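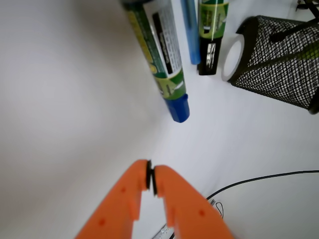
Wullby Community Education Board – Public Discussion Area
Topic: Proposed change to the shared supply policy for evening classes

Posted by: Office_Painemal
Sunday, August 3, 2025

Members, instructors and registered participants are invited to comment on the draft supply policy before it goes to the board in September. The main provisions are as follows.

1. Participants in paper craft, lettering and bookbinding will no longer bring their own basic tools. The school will supply them from a central store.

2. A supply charge of 26 dollars per term will be added to the enrollment fee for those courses.

3. Specialty items, including bone folders, awls and calligraphy nibs, remain the responsibility of the participant.

4. Items issued at the start of a session are to be returned at the end of it. Instructors will sign the return sheet.

Comments should address the draft itself. Questions about individual enrollments should go to the office.

Brenda Painemal
Enrollment Office

Posted by: lettering_tues

I have read the draft twice and wish to register an objection to item 2. Those of us who have attended for several years already own everything on the basic list. Under the current wording we would be charged for tools we do not need and, if item 1 is read strictly, would not be permitted to use our own. Is that the intention?

Posted by: Office_Painemal

The intention of item 1 is that participants are not required to bring tools. I accept that "will no longer bring" can be read as a prohibition. The wording will be referred back for correction.

Posted by: W_Echeverri

I teach the Llorente Street sections and would like to set out the instructors' position, as I understand it.

The present arrangement loses a good deal of teaching time. In the first two weeks of any term a portion of the class arrives without a cutting tool or with a pen unsuited to the paper. Others lend what they have, and the lesson proceeds at the pace of the borrowing. I kept a record last year for the Buno bookbinding course. In one session we began the first fold 50 minutes after the published start time.

For anyone who has not seen the basic list, it is short: scissors, pencil, marker, tape, ruler, eraser.

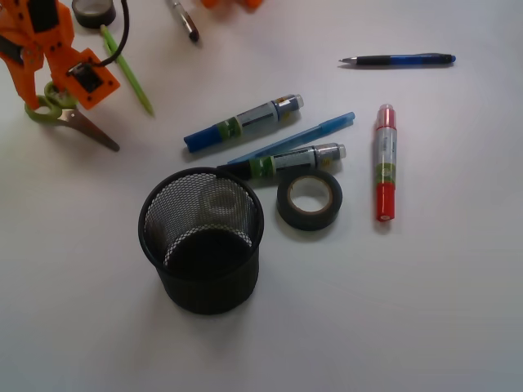 The quality of these items matters more than people expect. A pencil that is too hard leaves a groove in the cover stock which cannot be erased, and a child's pair of scissors will chew through heavy paper instead of cutting it. If the school buys centrally, the instructor can plan a lesson knowing what is in each hand. I support items 1, 3 and 4. On item 2 I would prefer that the charge be lower, but I do not believe it should be zero.

Walter Echeverri

Posted by: foldandsew

With respect to Mr. Echeverri, a late start in one session is not evidence of a general problem. I attended that course. The delay on the evening in question was partly due to the room being locked.

Posted by: W_Echeverri

The room was opened 15 minutes late that evening. I concede those minutes. The remainder stands.

Posted by: lefthand_member

May I raise a matter the draft does not mention? I am left-handed. Shared scissors are, in my experience, always right-handed, and I cannot follow a cutting line with them. If tools are to be issued centrally, the store should include left-handed pairs at each location, and the policy should say so in writing. I would also ask that they be marked in some way. At my former school they were mixed in with the others and were never found by the people who needed them.

Posted by: Office_Painemal

Thank you. This was not considered in drafting and should have been. I will propose an addition to item 1.

Posted by: ledger_minded

I have a question about the figures. The agenda papers give the opening purchase as 2616 dollars. The same papers project 90 enrollments per term in the affected courses. At 26 dollars each, that brings in 2340 dollars. The opening purchase would therefore be almost recovered in a single term. What is the charge for in the second term, and in those after it? Scissors and rulers do not wear out in ten weeks.

Posted by: Office_Painemal

The supplier, Clekunau, has quoted for the opening purchase only. Later terms would cover consumables (paper, tape, adhesive, marker replacement) and losses. The office has not yet prepared an estimate for those terms.

Posted by: ledger_minded

Then I would suggest that the board not adopt a permanent charge on the strength of a one-time quotation. A charge for the first term, followed by a review, would be reasonable.

Posted by: lettering_tues

I would support that, provided returning participants with their own tools may opt out.

Posted by: W_Echeverri

I am opposed to an opt-out. It returns us to the position where half the room has one kind of marker and half has another. A reduced rate for returning participants would be acceptable to me, as they use the same paper and tape as everyone else.

Posted by: foldandsew

A reduced rate is still a charge for something that used to be included. The enrollment fee was raised last year, and the notice sent to us at that time stated that it covered "all classroom materials." I still have the letter. Before any amount is discussed, I would like the office to state whether that sentence remains in force.

Posted by: Office_Painemal

I have located the notice. The sentence reads as quoted. I will ask the board for a ruling on whether tools fall under "materials" and will post the response in this topic.

In the meantime, the points to be forwarded are the wording of item 1, left-handed scissors at each location, a first-term charge with review, and a reduced rate or opt-out for returning participants. The last of these is recorded as disputed.

Posted by: newbinder

I am enrolled for the first time this fall. Should I purchase scissors or wait?

Posted by: W_Echeverri

Please wait until the board has met. If you already have a pair that cuts cleanly to the tip, bring it to the first session.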